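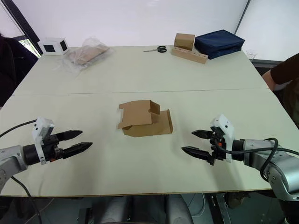 四月,工作台,棕色纸箱。

茜草染羊毛,第27缸

上午九点二十。先把结论写在最前面,免得往后翻的人找半天:这一缸红得太漂亮了!从冷水起慢慢升温,全程没有超过65度,出来的颜色是那种带一点橙的砖红,晾到半干的时候尤其好看。上一缸偏棕的问题,基本可以确定是温度的锅。

材料

羊毛线306克,Trotus那款双股本白,没漂过。分成七绞,每绞用棉绳打了三处松松的八字结。上回绑得太紧,结下面留了一圈白印子,拆开来像斑马腿,所以这次特意松到手指能穿过去。
茜草根166克,Garach今年的新货,切段,没有磨粉。断面颜色比去年那袋深,闻着有点像潮土和甜菜。
明矾37克,按干毛重的12%。
塔塔粉18克,按6%。
碳酸钙,茜草缸里用,一小撮一小撮地加,记录在后面。
水是楼下接的自来水,偏软,试纸读数7。

洗毛和媒染(昨天下午做的)

毛线先用中性洗剂温水泡,泡到线完全沉下去。Trotus的线油分不轻,第一遍水是淡黄的,第二遍还有点浑,第三遍才清。这一步真的省不了,第24缸就是洗得马虎,染出来一段深一段浅,当时还怪茜草,冤枉它了。

明矾用热水化开,塔塔粉另外化,两杯一起倒进锅里搅匀,再下湿毛线。四十分钟升到85度,保持一小时,关火,盖上盖子放过夜。早上捞出来,线手感还是软的,没有发黏。之前有一批明矾用到20%,摸起来黏黏的,洗都洗不掉,现在看12%完全够用,颜色一点不吃亏。

茜草的处理

根段昨晚用凉水泡上,泡了一夜,水是黄褐色的。这第一道水我倒进另外一只桶里留着,没有进缸。茜草里的黄色和棕色成分比红色的更容易溶出来,先泡掉一部分,红会干净不少。倒出来的水也舍不得扔,打算拿去染棉布小样,说不定是个不错的杏色。

泡软以后剪碎,装进旧尼龙袜里,扎口。袜子比纱布袋好用,不漏碎渣,捏起来也方便。请大家不要再把好袜子扔了!破洞的不行,脱丝的可以。

十点,上缸。水没过毛线还要再多出一掌,让线能自己漂开。茜草袋放进去,先不加热,捏了几分钟,水变成浑浊的橘色。加第一撮碳酸钙,搅,颜色立刻往红里走,肉眼就能看出来,每次做到这里都觉得很过瘾。又加了两撮,试纸到弱碱,停手。再多加会发紫,第19缸的教训,而且碱重了伤羊毛。

升温记录

10:15 21度,下线
10:45 34度,线是浅橘,像没熟的柿子
11:15 45度,橘红,捏了一次茜草袋
11:45 56度,红开始盖过橘
12:10 62度,火调到最小
12:10到13:40 一直在61到64之间,每隔一刻钟把线翻一下,动作要轻,搅猛了会毡化
13:40 关火,线留在缸里

炉子最小火还是偏大,中途有一次冲到64.8度,我赶紧把锅挪开半边。垫块铁板应该能稳一些,下一缸试。温度计的探头别贴着锅底,贴底读数能高出好几度,写在这里提醒自己。

等待的时候翻了以前的记录,越看越兴奋。前面那些缸里,凡是偏棕的,最高温都过了75度;凡是红得干净的,都在70度以下。第22缸是唯一的例外,温度不高但还是灰扑扑的,当时用的是那口旧锅,搪瓷掉了一块,露着铁。铁会让茜草发暗,这就对上了。那口锅以后专门留给要做深色的缸,锅盖上贴了红胶带。

还有一件事值得记。Skalska那本染色手册里说茜草一定要磨粉,粉越细出色越多。出色多我相信,可是粉会钻进毛线里,漂洗的时候怎么都抖不干净,干了以后一拍一层灰。切段的出色慢,胜在线干净,而且根还能用第二道、第三道。我现在更愿意用时间去换。要是染布匹,磨粉也许值得再考虑,布面好冲。

出缸

下午四点半捞线。缸里水温降到了31度。先挤,不拧,平铺在毛巾上卷起来压水。漂洗用的水和缸里温度差不多,一冷一热羊毛会缩。第一遍水是红的,第二遍粉红,第三遍微微带色,第四遍清了。第三遍里滴了一点洗剂,浮色下去得很快。

七绞的颜色相当匀!把它们并排挂起来看,只有最外面那一绞靠锅壁的一侧略深,绕成团以后应该看不出来。八字结下面也没有白印,松绑有效。

在窗边和灯下各看了一遍。窗边偏橘,灯下偏红,差得还挺明显,以后拍样卡和写色名都统一在窗边,上午看。 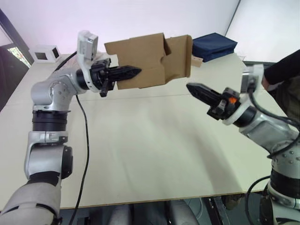 有人在这一页的空白处用铅笔问,关火以后线在缸里泡着的那段时间,到底有没有继续上色,还是只是图个方便降温;如果有用,能不能早点关火,省点煤气。

这个问题问得好,我自己也一直没有认真分开试过。凭印象是有的,关火的时候那几绞还偏亮偏橘,捞出来时沉下去了一层,但湿线本来就难比,不敢打包票。下一缸可以这么做:同一缸里放三小绞,一绞关火就捞,一绞等降到40度捞,一绞过夜,全部干透了再并排看。每绞十克足够,称准一点,绑不同颜色的棉绳做记号。

第二道

茜草袋还有劲,捏一下仍然出红。没有急着倒缸,另外下了两小绞试验线,没算在主料里,一绞普通媒染过的,一绞什么都没媒染的白线,放同一缸里对照。还是慢升温,到60度,保持一小时。

媒染过的那绞是珊瑚色,嫩嫩的,特别适合配上一道的砖红,织条纹会很好看。没媒染的那绞是淡淡的土粉色,漂洗的时候一直掉,掉到最后剩下一点点旧旧的肉色。道理都知道,可亲眼看到两绞线从同一口锅里出来差成这样,还是会高兴,给新来的人讲媒染,拿这两绞出来比讲半小时都管用。两绞都剪了一段贴在本页背面。

第三道留到明天,缸盖着放在阴凉处。天还不热,过一夜不会坏,再往后到了夏天就得当天用完,去年有一缸放了两天,开盖那个味道至今难忘。

后处理试验

从砖红里剪下几段,各泡不同的东西,想看看一个底色能走多远。

白醋水,泡十分钟:往橘里去,亮,有点像胡萝卜。
小苏打水,泡十分钟:往冷里去,偏玫红,比想象中好看。线摸着稍微发涩,泡完过了一遍清水。
极淡的铁水,泡三分钟:马上沉成暗紫褐。三分钟已经嫌多,下次一分钟就提起来。
什么都不泡:对照。

铁水那一段非常有意思,和Wihongi那张旧毯子样片上的深边很接近,那张样片我一直以为是胡桃壳打的底。现在有点怀疑是茜草加铁。光看颜色当然说明不了什么,不过值得专门做一组,铁水浓度拉开几档,再做一组胡桃壳的,一起放到那张样片旁边比。

耐光还没测。照老办法,卡纸夹一半露一半,贴到南窗上,月底揭下来看。醋水那段我最不放心,橘色的往往跑得快。

要改的和要买的

炉子下面垫铁板。
长柄木勺再添一把,现在这把吃过靛蓝,搅红缸总觉得心里不踏实。
pH试纸快用完了,买窄量程的那种,宽量程的在7上下根本读不准。
Garach的茜草再订一袋,趁还是同一批货。不同年份的根差别很大,样卡做到一半换料就白做了。
废液里有明矾,攒在带盖的蓝桶里,别直接倒花坛。
样卡纸的打孔位置统一打在左上,之前打在哪里的都有,穿环的时候一塌糊涂。

配方简记(方便照抄)

干毛306克,明矾12%,塔塔粉6%,85度一小时,过夜。茜草根段166克,凉水泡一夜,弃第一道水(另留)。冷水起染,碳酸钙调到弱碱,两小时升到62度,保持一个半小时,关火缓降,31度出缸,漂洗四遍。

晚上八点又去看了一眼,外面两绞已经干了,颜色比湿的时候浅一档,还是红的,没有返棕!剩下几绞里头还潮,翻了个面,明早再收。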